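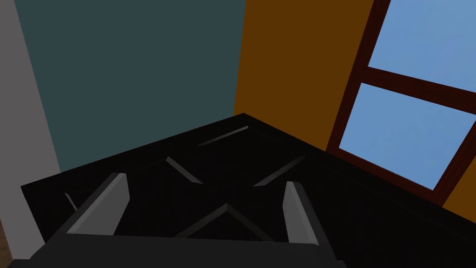
Print | E-mail

Egg packers and one delivery driver wanted – Zirulmont Eggs

We're a small egg business, started with 200 hens, now selling to shops and market stalls all over Lungu and out as far as Plorkari. Orders are up again and we need hands before November.

Packing: 5 places. Early start, 6 a.m. to noon. Grading, boxing, labels, loading the van. You'll be on your feet the whole shift. No experience needed, we'll train you the first week (paid).

Driver: one place. Clean license, at least two years driving. Nearly 67 stops a week, mostly small shops, some of them up bad roads. You need to be OK with taking cash and writing a reciept. Same route most weeks – the customers like to see a face they know.

Pay is hourly, paid every two weeks. Overtime when we're busy, which is most of the fall. A tray of eggs to take home each payday. Boots and gloves supplied, bring your own lunch.

Must be 17 or over for packing. If you keep chickens at home please say so when you apply, it's a disease rule and we can't bend it.

Skeltudska people – there's a ride from the bus stop at 5:30 a.m., let us know if you want a seat.

To apply: come by the packing shed any afternoon after 2 p.m. and ask for Bianca Rusu. Bring ID and the name of one person you've worked for. School leavers, a teacher is fine. No need for a long résumé, one page is plenty. Please dont call in the mornings, we won't hear the phone.

Driver applicants bring your license too.

Shares: 17 | Comments: 5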